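Getting Stains Out of a Marble Countertop (Without Wrecking It)

I love marble. I love it so much that I've put up with sixteen years of rings, etches and one truly spectacular beet incident, and I'd still pick it again tomorrow!
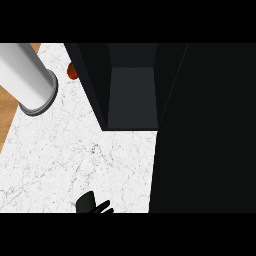 Ewan Geddes wrote in to say lemon juice took the tea stains off his cutting board, so why not the counter? Please don't, Ewan! Marble is mostly calcite, and acid eats it. Lemon, vinegar and most bathroom sprays leave a dull patch that you can feel with a fingertip.

First work out what you've got. If the mark is darker than the stone, it's a stain. If it's paler and loses its shine when you look across it toward a window, it's an etch, and no cleaner will lift that.

For oil and butter: mix baking soda with water until it's as thick as peanut butter, spread it a little past the edges of the spot, and cover it with plastic wrap. Tape the wrap down and poke a few holes in it. Leave it overnight, peel, scrape with something plastic, wipe. My worst one (sesame oil, right by the stove) needed three rounds over a weekend and I did a little dance when it finally went.

For coffee, tea or wine on white stone, swap the water for ordinary drugstore hydrogen peroxide. Keep it off dark marble, where it can lighten the color.

Light etches on a polished top can come back with marble polishing powder, a damp cloth and some elbow grease. On a honed finish, skip the powder or you'll get a shiny circle - ask me how I know. Deeper ones can be sanded, starting at a coarser grit and working up to 1000 for a honed look, but try it on an offcut first!

Everyday cleaning is just warm water with a drop of dish soap, then a dry towel. I do the whole counter on Friday night with the radio on, including behind the toaster, where the crumbs go to live.

To see if your sealer is still working, drip a spoonful of water somewhere out of the way and come back in 16 minutes. A dark spot means it's time to reseal. Mine gets done every June.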